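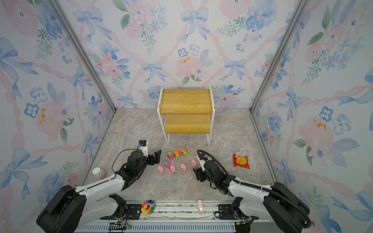 Floral wallpaper above a grey marble-patterned floor.

5/19/25
By Bianka Bárány

Wallpaper maker Floka is to move its floral lines from pre-pasted paper to a paste-the-wall backing, starting in October. The change covers 93 patterns printed at its Ganstead works.

The new base is a blend of cellulose and polyester fibre. It does not swell when wetted, so strips can be hung without a soaking period and the repeat stays in register at the joints.
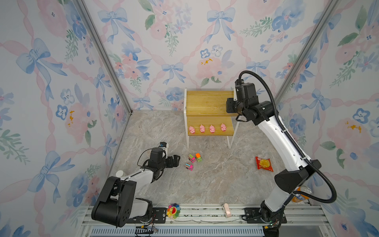 Rolls keep their present width and length. Batch numbers will be printed on the selvedge as well as on the label, after complaints about shade differences between rolls.

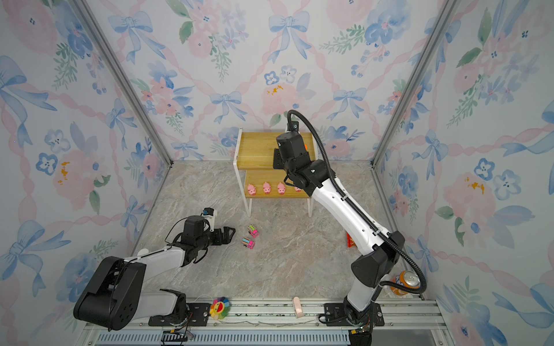
Pink toy pigs on a two-tier shelf, with floral paper on the walls.

Gyula Dobos, technical manager at Floka, said old and new stock should not be mixed on one wall. "The ink sits slightly higher on the new base," he said.
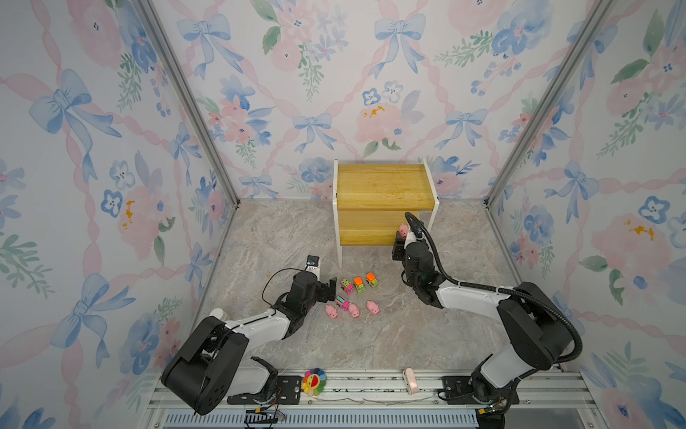 Reading time: 2 min

Pintér, which supplies the adhesive, advises a drying time of ten hours on sealed plaster. Remaining pre-pasted rolls will be sold through the Pletska outlet.

Last updated: 10.07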